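Apr 19, 2018
Vocal chain for the Nimri live set, bench tests

Picked up where the last entry stopped. The rapper's mic was still feeding back when he walked in front of the side fill, and the gate was chopping the ends of his lines. Both problems are on the same channel, so I left the rest of the desk alone today and worked only on that.

Chain as it stood this morning: handheld mic, Primel preamp, Privgate, compressor, then out to the monitor bus and the main bus. Effects send comes off after the compressor. The Primel was set hotter than I remembered. Leen Majali says she turned it up at the last run-through when the second verse got lost under the drums. She also wrote it on the tape strip, and I didn't look at the tape strip.

First thing was to bring the preamp back down and make up the level at the compressor output. Played the dry vocal from the November rehearsal through a small speaker, with the handheld mic propped in front of it. It isn't the same as a person on the mic but it repeats, and I wanted to hear the same breath before the same word every time.

With the preamp down, the gate threshold was far too high. Lowered it until the quiet ad-libs opened it cleanly. The double on the hook still cut off early. Lengthened the hold and left the release alone. Better.

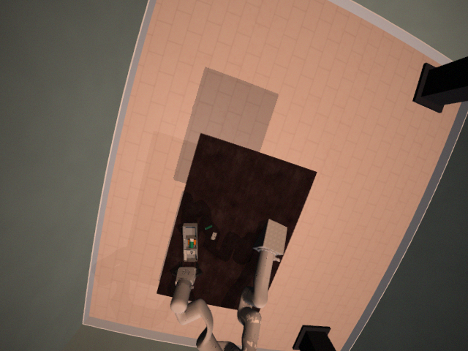
Fig. 1. Table on the tiled floor, from above.

Next, the ringing. Put the small wedge on the floor in its usual spot and raised the monitor send slowly with the mic open. First ring was at 2000 Hz, clear and steady. Cut it with a narrow band. Kept going and the next one showed up at 3000 Hz, softer, and it came and went as I turned the mic in my hand. Cupping the grille made it much worse, and he cups the grille all night.

Tried a deep narrow cut at 3000 Hz and didn't like it. The consonants went dull and I couldn't follow the fast part of "Groltora" even with the lyric sheet next to me. Went to a shallower, wider cut, and only on the monitor bus. The main bus stays as it was. The ring is held and the words are back. I'd still like to try a different grille if there's one in the drawer.

Note for whoever runs monitors: if he asks for more of himself, bring the beat down in the wedge first. There is not much room left on that send.

Tempo check on the same song. The session is at 137 and the delay had been tapped in by hand, so it drifted against the hi-hats. Typed 137 into the delay and locked it. The throw at the end of the hook lands properly now. On the bridge the beat drops out and the delay is more exposed than before, so the feedback came down a little there. Saved as a separate scene. Leen thinks the bridge should be dry. I left both versions in the file and we can ask the band. 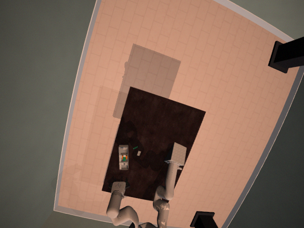

The wall behind the drum riser is the other thing I want fixed before the next rehearsal. It's bare, and the snare comes straight back off it into the vocal mic and holds the gate open. Leen's drawing has the foam panels in a plain grid with all the joints lined up. I'd put them up in staggered rows, the same pattern as the floor tiles around the dark brown table, so that no joint runs all the way up the wall. It needs some half panels at the ends. Cutting them is an hour's work with the long knife and I don't mind doing it.

Tried hanging a moving blanket on that wall in the meantime. The gate closed between lines for the first time today. It also took some life out of the drums in the room, which the drummer will notice. The blanket is not going on stage, so I'm only using it to prove the snare was the cause.

Compressor notes. Attack was very fast and it was flattening the front of every word. Slowed it down a step. Release to medium. Gain reduction on the shouted lines is still heavier than I'd choose, but when I backed it off, the hook jumped out over everything else. Might be better to ride the fader on the hook and go lighter on the compressor. Leen is quicker on the fader than I am, so she should have that one.

Cable from the stage box crackled twice when I stepped over it. Swapped it and put the bad one in the repair bin with tape on the connector end.
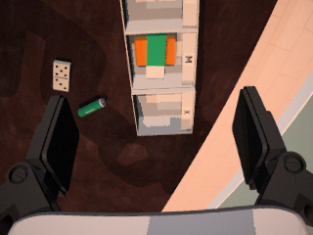 Should the backing vocal mics get the same gate setting as the lead?

They need their own. The two backing singers stand farther from their mics and sing quieter, so the lead threshold would shut them off for most of a verse. Start them with the gate bypassed and only bring it in if the snare bleed is a problem.

Left to do:

Run the whole set through the new scenes with a real voice on the mic.
Ask the band about the dry bridge.
Cut and mount the foam.
Look for the other grille.
Relabel the tape strip, with the new preamp setting on it.
Check that the in-ear mix didn't change when I moved the vocal gain. It should be fed after the compressor but I haven't traced it.

Scenes are saved on the desk and on the stick in the top drawer. The old file is still there under its old name, so don't load that one by mistake. Preamp is at the lower setting and the side fill is muted. Unmute it before you start looking for a fault.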